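Section 4: Setting Up and Caring for Your Workspace

Pranmont Serviced Studios, Cudby Building: Occupant Manual 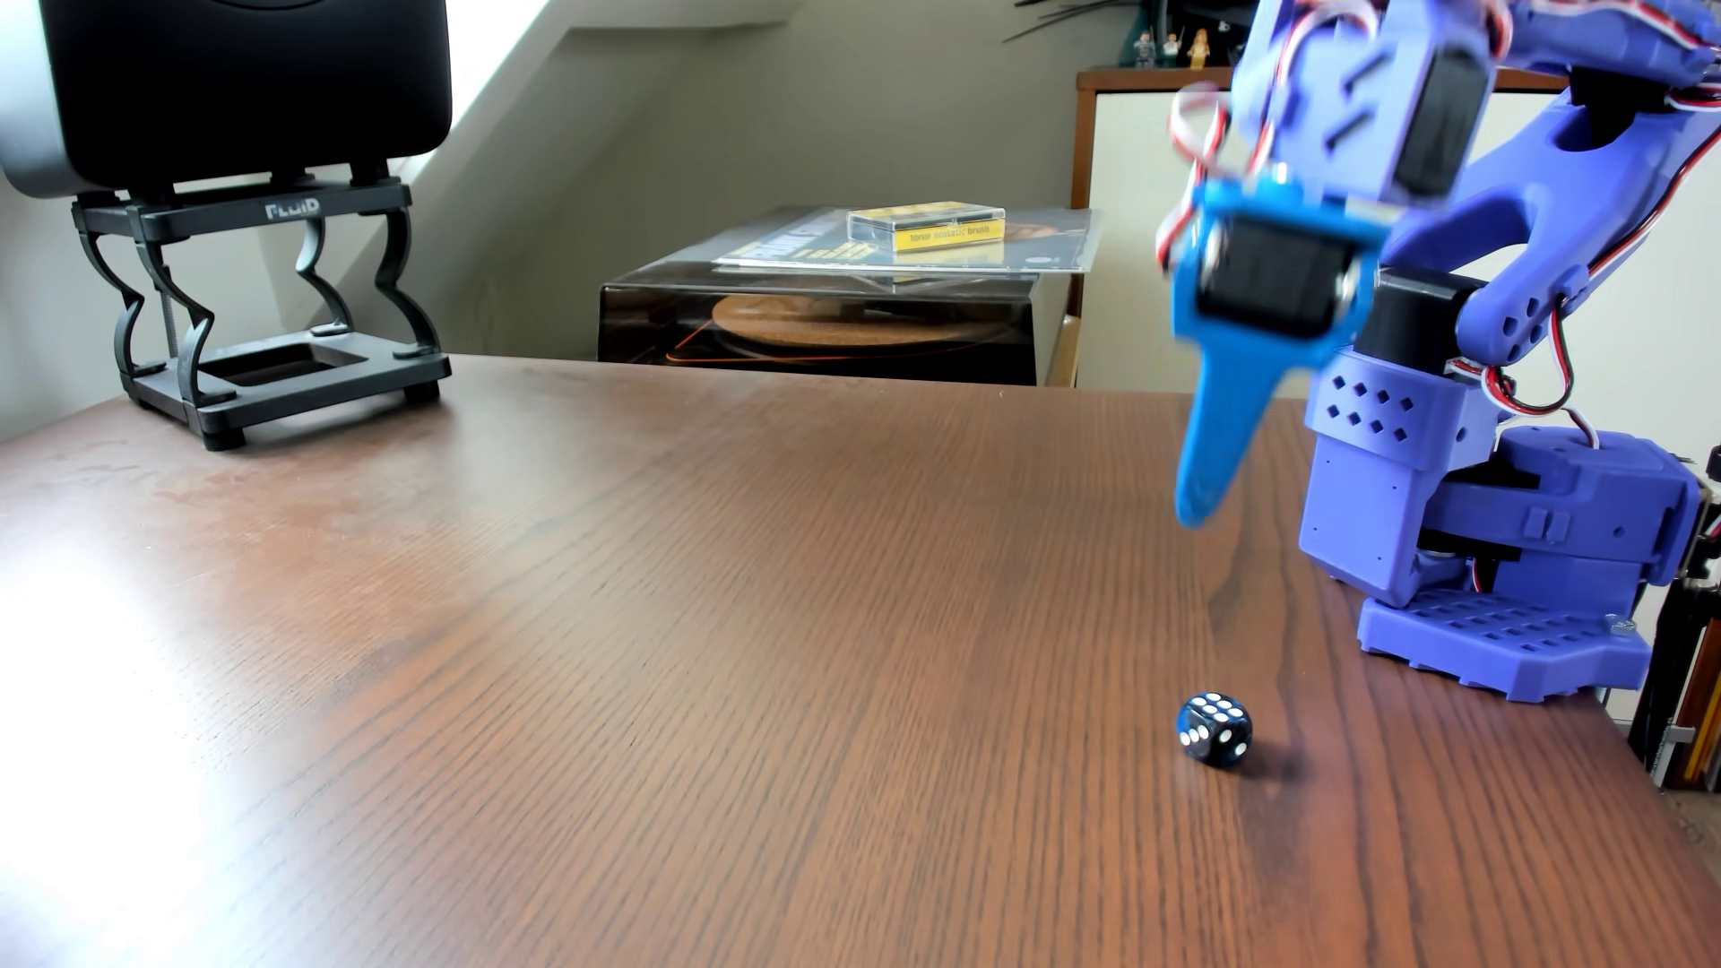
4.1 Before you begin

This section applies to all occupants holding a desk or studio licence on levels one and two of the Cudby Building. It covers the placement of furniture, the adjustment of blinds and lighting, power and data connections, and the routine care of timber surfaces. Occupants of the ground floor workshops should refer to Section 7.

The licence holder is responsible for ensuring that staff, contractors and guests are familiar with these instructions. A printed copy is kept at the level one reception desk. Terms printed in capitals in the licence agreement have the same meaning here.

You will require:
your access fob and studio key;
the condition report issued with your licence;
a tape measure;
the felt pads supplied in the welcome envelope.

4.2 Completing the condition report

1. Inspect the desk, chair, storage unit, walls and floor coverings before moving any of your belongings into the studio.

2. Record existing marks, chips, stains or fading on the condition report. Give the location of each mark by reference to the door, for example "desk, rear left corner, door side".

3. Sign both copies. Retain one and return the other to reception within two business days.

4. If you disagree with an entry already made by building staff, write your comment beside it and initial the comment. Do not cross out the original entry.

Note: Reports returned after the two-day period are accepted at the discretion of the Occupancy Manager, Yoshinori Shibata.

4.3 Positioning the desk

1. Clear the desk completely before moving it. Remove drawers and carry them separately.

2. Fit a felt pad to the underside of each leg. Press firmly and hold for 30 seconds.

3. With a second person, lift the desk at both ends. Do not drag it. The floor finish on both levels is soft and will score.

4. Leave a clear gap of at least 81 mm between the rear edge of the desk and the wall, so that cables can be passed behind and the skirting outlets remain accessible.

5. Keep a clear path from the desk to the studio door. Bags, boxes and bicycles must not be left in this path at any time.

6. Check that the desk does not rock. Turn the levelling foot at the rear right leg clockwise to lower the corner and anticlockwise to raise it.

Caution: Desks must not be placed across a fire door, in front of a hose reel cupboard or within 300 mm of a panel heater. Staff will move any desk found in these positions and may do so without notice.

4.4 Blinds and daylight

Studios on the northern side of the building receive strong direct sun for much of the year. Roller blinds are fitted to all north-facing windows. Southern studios have a single blockout blind, which is intended for use during presentations.

1. To lower the blind, draw the rear strand of the chain downwards in a smooth motion. Stop when the bottom rail is level with the sill.

2. To raise it, draw the front strand. Do not pull the fabric or the rail.

3. Clip the chain into the cleat on the window frame after each adjustment. This is a child safety requirement and applies even where no children visit the studio.

4. Lower the blind fully when leaving the studio for more than one day.

Timber desktops change colour with prolonged exposure to sunlight. Objects left in one position may leave a visible outline on the surface once removed. Occupants are advised to shift mats, trays and equipment from time to time. Gradual and even fading is treated as fair wear and tear. Outlines, rings and burns are not.

4.5 Power and data

1. Locate the skirting outlets nearest the desk. Each studio is provided with two double outlets and one data point.

2. Connect only equipment bearing a current test tag. Untagged equipment may be brought to reception for testing on the first business day of each month. A fee applies.

3. Use one power board per double outlet. Do not connect one power board to another, and do not use double adaptors.

4. Secure loose cables with the reusable ties provided. Adhesive clips must not be fixed to desks, walls or window frames.

5. To connect to the building network, follow the card inside the welcome envelope. Faults should be reported to the Tivstead help desk on extension 1324 between 8:30 am and 5:00 pm.

Note: The help desk supports the building network only. It cannot assist with occupants' own computers, printers or software.

Caution: If a safety switch trips, unplug all equipment before resetting it. If it trips a second time, leave it off and telephone reception.

4.6 Care of timber surfaces

Desktops throughout the building are finished with Cavalcanti hard oil and are re-oiled each November. Occupants will be given written notice and must clear the desktop by the evening before the work.

Routine cleaning:

1. Dust the surface with a dry, soft cloth, working in the direction of the grain.

2. For marks that remain, dampen the cloth with lukewarm water and a small amount of dishwashing liquid. Wring it out well.

3. Wipe again with clean water and dry immediately.

Do not use methylated spirits, bleach, cream cleanser, scouring pads or furniture polish containing silicone. These products lift the oil and leave a dull patch that can be repaired only by sanding the whole top.

Spills should be blotted at once. Coffee, red wine and ink will stain if left. Coasters are available from the kitchenette on each level and should be returned there when no longer needed.

Small scratches may be reported on the maintenance form. Occupants should not attempt to sand, fill, stain or varnish a desktop. The cost of correcting unauthorised repairs will be recovered from the bond.

4.7 Changes to the workspace

Written approval is required before an occupant:
fixes shelving, hooks or signage to any wall;
drills, cuts or clamps through a desktop;
replaces supplied furniture with their own;
changes a light fitting or globe.

Requests should be addressed to the Occupancy Manager and should include a sketch with dimensions. A decision is normally provided within five business days. Approval given to a previous occupant of the same studio does not carry over.

Supplied furniture that is not wanted may be placed in storage on level one, subject to space. It must not be left in corridors or stairwells.

Section 4 last revised 8 October 2020. Supersedes all earlier versions.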